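Jesura chores study, progress note to Villus
2022-03-14

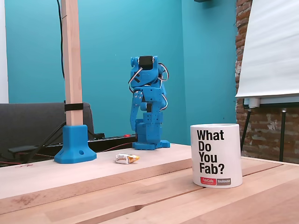
Blue printed legs on the workshop table, mug in front.

Short version: no, machines can't do the chores yet. Not ours anyway.

Done so far: 68 shelf-restocking tries with the wheeled unit, 5 clean ones. Rest needed a hand. Dish sorting worse, cups fine, bowls no. Towel folding not started, parts late from Akyol.

Legs: printed hip and leg parts together, cables still run outside the body. Walking with a load is a long way off, so stairs and laundry stay out of this years' plan. Cengiz Türkmen wants to drop legs for shop-floor work altogether. I half agree, decision by May.

Money: 2389 spent, 1150 left. Servos ate most of it. Would like to move the travel line to spare servos, pls confirm.

Next: bowls again, then teh towels if Akyol delivers.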